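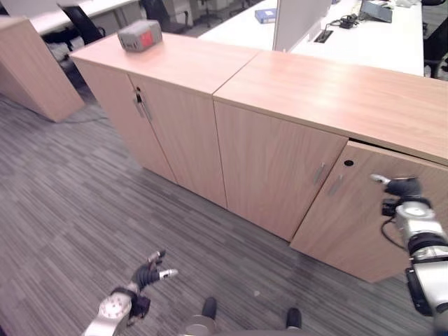

Levelling a run of low cupboards

Applies to Tallero base units and most similar cabinets on adjustable feet. Allow 2 hours for a pair.

Tools: 300 mm spirit level, long straight edge, 7 mm open spanner, two clamps, pencil.

1. Empty the units and take out the shelves. Lock the doors so they do not swing while the carcass is tilted.

2. Find the high point of the floor with the straight edge. Start with the unit nearest to it. On carpet, press down firmly at each foot position before measuring, as the pile will settle under load.

3. Set the first unit level front to back, then side to side. One full turn of a Tallero foot raises the corner by 1 mm. Older Cilov feet have a finer thread.

4. Bring up the second unit and match its top to the first. Clamp the side panels together and check the joint with a fingertip.

5. Fit the connecting screws hand tight. Load above 100 kg needs the centre foot, sold separately.

6. Recheck after a week. If the doors bind, adjust the feet before touching the hinges.

Notes by Jummai Ibrahim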